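Every tip page I've read on small parts says to buy a cabinet with a lot of little drawers. I bought one. It has 18 drawers and I still spent most of August looking for one spacer. So take what follows as the opinions of somebody who has paid for the wrong thing more than once.

## Use a board with outlines on it

The old trick of drawing around your tools on the wall works flat on the bench too, and for small parts I think it works better. You want a pale board, a slot or an outline for each piece, and pieces in a color that shows up against it. Blue on white is hard to beat. An unfilled outline tells you something is missing before you've put the lid back on.

Kumaresan Kandasamy claims he can do the same with an egg carton. Maybe. I've seen his bench.

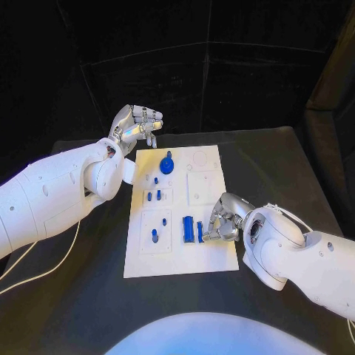
## Clear the table first, then put the board down

I used to skip this. A dark, plain tabletop makes a dropped white cap easy to spot, and a patterned one hides it until you vacuum. Seltico sells a "parts-finding mat" for this. It's a dark mat. An old dark pillowcase pulled tight does the job if your table is light.

Keep the board lying flat. The tilted stands look good in the catalog, and then everything round ends up on the floor.

## Don't trust "a place for everything" while you're working

Loose parts will collect at the far end of the board, whatever you promised yourself. I've stopped fighting it. What I do insist on:

- Pins and pegs stay on the board, never beside it.
- Short cylinders stand on end.
- One part in the hand at a time. Two is how you lose one.
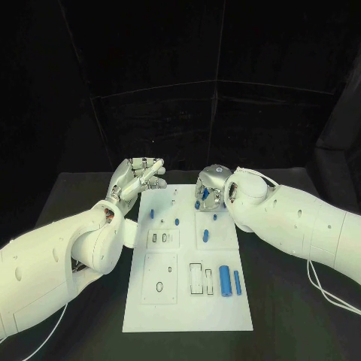
Fenna Nijs told me to sort by size before starting, and I gave that a fair try on a drawer of 263 odds and ends from the Ciltley house. It took all evening and I wouldn't repeat it. Sorting by where the part goes is quicker, even when the sizes end up mixed.

## Magnets, trays and other things I doubt

Magnetic trays are fine for steel screws and useless for plastic pegs. The Favby one also picked up filings that I'm still cleaning off. Labels fall off. Foam inserts are all right until you change one part, and then you need new foam.
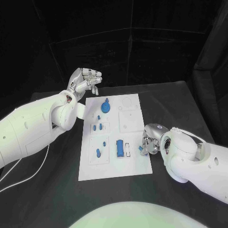

If a peg is tight going in, stop and look at the hole before you lean on it. I've split two that way. A little 600 grit on the peg, a few turns, try again. People will tell you 1000 is safer and I suppose it is, if you have the afternoon free.

Wipe the board with a barely damp cloth when you're done. Sprays get into the holes.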